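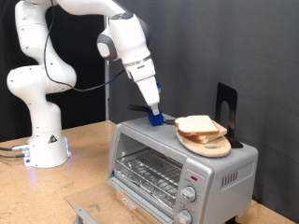

Care and Cleaning of Countertop Toaster Ovens

27 Apr 2018
By Magdolna Dobos, Padcombe Household Advisory Service

Residents frequently contact the Service regarding smoke, uneven browning and lingering odors from small ovens. Most of these complaints can be resolved with ordinary cleaning and a review of where the appliance is kept.

Before cleaning

Unplug the oven and allow it to cool completely. Remove the rack, the baking tray and the crumb tray. On older models the crumb tray may be held by a catch at the back or may drop down on a hinge; consult the manual before applying force.

Crumb tray

The crumb tray should be emptied after every few uses and washed weekly in households that use the oven daily. Grease that has hardened on the tray may be loosened with a paste of 3 parts baking soda to 1 part water. Leave the paste in place for 30 minutes, then wipe it away with a damp cloth. Baking soda can darken bare aluminum, and trays of that metal should be washed with dish soap only.

Interior walls and heating elements

Wipe the walls with a soft cloth and warm, soapy water. The cloth should be wrung out well. Steel wool must not be used, as loose strands can come to rest against electrical parts. Heating elements should not be scrubbed or sprayed. If food has fallen on an element, brush it off gently once the oven is cold. Oven cleaners sold for full-size ranges are unsuitable for many small ovens, particularly those with a nonstick lining.

Glass door

Dried splatter will usually soften under a warm, damp cloth left on the inside of the open door for several minutes. A plastic scraper may be used on what remains. Do not pour water onto the door or pour cold water over warm glass.

Placement

Follow the clearances given by the manufacturer on all sides and above. Paper towels, bread bags and curtains should be kept well away. The oven should stand on a level surface that tolerates heat, and nothing should be stored on top of it while it is in use. It should be plugged directly into a wall outlet. Extension cords are not recommended.

Odors

If an odor persists after cleaning, leave the door open overnight with the appliance unplugged. A smell of hot plastic, a scorched plug or a flickering element calls for inspection by a qualified repairer, and the oven should be taken out of use until then.

Questions about this page may be directed to Darragh Moynihan at the Senelbridge office.

Related items
Descaling an Electric Kettle
Removing Stains from Enamel Bakeware
Storing Flour and Grains in Warm Weather
Sharpening Kitchen Shears
Replacing a Refrigerator Door Seal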